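Subject: Re: [lobo-teams] Tube stacking task: material and practice sheet
From: Luzius Stöckli
To: lobo-teams mailing list

Dear team leaders,

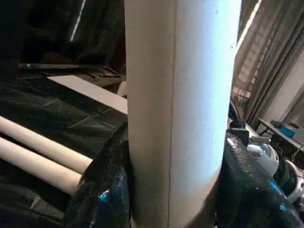 The handling task for the June round of the Lobo student competition remains as announced, and the questions received from the Plarnness team are answered in this message for the benefit of all schools. Teams are to pick up cardboard tubes that are lying down and set them upright inside the marked area. The grip we recommend for the upright position is a low one, with one finger on each side of the base, so that the rest of the tube stays clear of the hand. Teams may choose a different grip, but a tube counts as placed only when both fingers have been opened and withdrawn and the tube has remained standing for 10 seconds.

The earlier message is quoted here with the sender's permission.

> Dear Mr. Stöckli,
>
> Our club has started work on the handling task and would be
> grateful for a ruling on three matters.
>
> First, may we use our own tubes in practice, or must they come
> from the organizers? Those we have are 400 mm long.
>
> Second, is the surface under the tubes fixed by the rules? Ours
> slide on a bare tabletop when the fingers close.
>
> Third, may a student correct the position of a tube by hand
> between attempts?
>
> With kind regards,
> Robotics Club, Plarnness

On the first question, schools may practice with any cardboard tube of 400 mm. Tubes for the competition itself will be supplied by Indell and handed out on arrival. They are plain paper tubes without end caps. Teams should not add tape, rubber bands or markings to them.

On the second question, the rules do not prescribe a surface for practice. Black plastic sheeting laid over the table is suitable, and pale tubes stand out well against it. Creases in the sheet can cause a lying tube to roll or settle at an angle, and students should have met this difficulty before June. The competition tables will be covered in the same manner.

On the third question, tubes may be repositioned by hand between attempts but not during one. Any contact by a student after the start signal ends the attempt, and the score reached up to that point stands.

Each team has 12 minutes at the table, including setup. Those using the Kekus control software are reminded to save their settings before they travel, as the machines at the venue are reset each morning.

Further questions should be sent to the list and not to individual members of the jury.

Yours sincerely,

Luzius Stöckli
Lobo Student Competition, Technical Jury

Contact the list owner | © Lobo Student Competition | Back to top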